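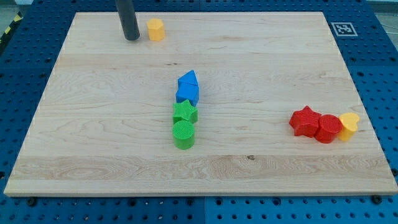 *Colored blocks on the work board at the Skosbridge robot club.*

## How a robot sorts shapes

The Skosbridge club meets in the science room at Fraser School. Its members are 10 and 11 years old, and their project this year is called Clatia. The goal is a program that tells a robot arm which block to pick up and where to put it down.

A robot arm does not know what a star is. It works with numbers. A camera takes a picture, and a computer looks for patches of one color. The edge of each patch gives a clue to the shape. A star has five points. A heart has two round lobes.

Next, the program needs to know where the block is. Look past the far right corner of the board for a black-and-white square. It is called a marker. A computer can find its pattern easily and measure other positions from it.

Blocks that touch are harder. Two blue blocks side by side can look like one large blue patch — the program must find the line between them. A cylinder is also tricky. Standing up, it looks like a circle from above. Lying on its side, it looks more like a rectangle.

Dwynwen Price, who runs the club, asks each team to write its rules on paper before typing any code. Teams have four members. A first set of rules usually takes around 3 meetings.

The teams will show their programs in Tiludport in December.

**Try it:** Write a rule that tells a cube from a cylinder without using color.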